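Desktop arm build, gripper overshoot on plate transfer

Page 1 of 1

Posted by nument_bench
Joined: March
Posts: 40

Picking up from my older thread, which got too long. Short version for anyone new: six-axis arm on a desk in the spare bedroom, printed links, hobby serial bus servos in the wrist and gripper, geared steppers in the base and shoulder. Controller is a Rokeo board running my own firmware. The task I set myself is to take a small item off one plate and put it on another.

The arm reaches the plates fine. The trouble is the last part of the descent. I command a stop height, it goes past it, the fingertip touches the plate, and then it settles back up to where I asked. On a slow move it doesn't happen. On a fast move it happens every time. I have tuned the shoulder loop twice and I don't think there is much left in it.

Encoder counts at the shoulder for the same move:
commanded 1,000
peak 1,066
settled 1,000

So it comes back to the right number. It just goes 66 counts too far first. 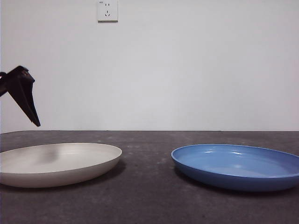
I started with the acceleration ramp, and that is still my main suspect. The firmware uses a plain trapezoid, so the arm goes from full deceleration to zero in one step and the forearm rings. I have an S-curve version half written but it isn't merged yet. The plates stay where they are for all of this, beige on the left and blue on the right, with bare table between them, and the gripper comes down open from the left side. Nothing is on either plate while I tune. I would like to get the motion right before I put objects back in. Has anyone run S-curves on the Rokeo board without losing steps?

---

Posted by Phong Lục
Posts: 1,066

Yes, it works. The board has enough headroom if you compute the curve ahead of the move and put the segments in a table. Don't compute it in the step interrupt. I tried that first and lost steps on anything fast.

But I don't think the ramp is your problem. Overshoot and return to the exact commanded count sounds like your loop. If it was forearm ringing, the shoulder encoder would see a little of it, and you are seeing a lot. What is your integral limit set to?

---

Posted by nument_bench

Integral limit is 40. It was higher and I brought it down. Going lower than that, the arm sags and never reaches the commanded count.

---

Posted by Phong Lục

Then you are using the integral to hold the arm up against gravity, and it unloads too late at the bottom of the move. Add a gravity term. You know the link masses, or you can weigh them. Torque at the shoulder is a cosine of the angle plus whatever the elbow adds. Once that is in the feedforward you can turn the integral almost off.

---

Posted by rametti_owner

I disagree with both of you. I have the Rametti gearbox on my shoulder joint, same style of arm, and I chased this for a whole winter. It was backlash. The encoder on mine was on the motor side so it told me nothing. Where is yours?

---

Posted by nument_bench

Output side. Magnetic encoder glued to the shoulder shaft, so backlash should be in the reading.

---

Posted by rametti_owner

It is in the reading, but the loop can't do anything about it while the gear is floating. You have a heavy arm coming down, it unloads one tooth face, falls through the gap and lands on the other. That would look like your numbers. Power it up, hold position, and push the forearm up and down by hand. If the count moves before you feel the motor fight you, that's your gap.

---

Posted by Phong Lục

On the way down gravity keeps it on one tooth face the whole time, unless he decelerates so hard that the load reverses. It won't reverse from braking a downward move, since braking and holding push the same way. The start of the descent is where it could float, not the end.

---

Posted by rametti_owner

Depends on whether he has a counter spring. Most of the Nghiêm frame builds do.

---

Posted by nument_bench

I do have a counter spring. It's the Nghiêm frame with the stock spring. I should have put that in the first post, sorry.

---

Posted by Phong Lục

OK, that changes it. With the spring the net load could be close to zero at some angles, and then it can float. I still say add the gravity term, but the spring has to go in the model too. I'd take the spring off for one evening and run the same move. If the overshoot stays the same, it's the loop.

---

Posted by Tài Đỗ
Posts: 11

Side question. Why have two kinds of plate? If you go to a camera later, shiny ones are a pain. I did mine with a glazed dish and the highlights moved every time somebody opened a door. The blue one in your picture has bright spots all over the inside. The beige one looks a lot easier.

---

Posted by nument_bench

They're what we had in the kitchen. I don't have vision working yet, the positions are typed in by hand. If the blue one gives me trouble I'll swap it for something dull.

Did the push test this morning. Arm holding, forearm moved by hand: the count moves 11 before the motor responds. So there is a gap, but it's nowhere near 66.

---

Posted by rametti_owner

11 at rest can be more than that when it's moving. I'd still shim it.

---

Posted by Phong Lục

Shim it if you like, it won't hurt. It isn't going to find you the other 55.

---

Posted by nument_bench

Spring off, same move, same speed. Peak was 1,040 this time. Settles to 1,000 but takes longer, and the motor gets hot holding it.

So a part of it goes away with the spring and a part doesn't. I'm going to put the gravity term in first, then the S-curve, and leave the gearbox for when I have it apart anyway. Slow moves until then.

---

Posted by Tài Đỗ

Could you post the gravity code when it runs? I have the same frame and I'm on the stock firmware.

---

Posted by nument_bench

Will do. It needs cleaning up, the link lengths are typed straight into it right now.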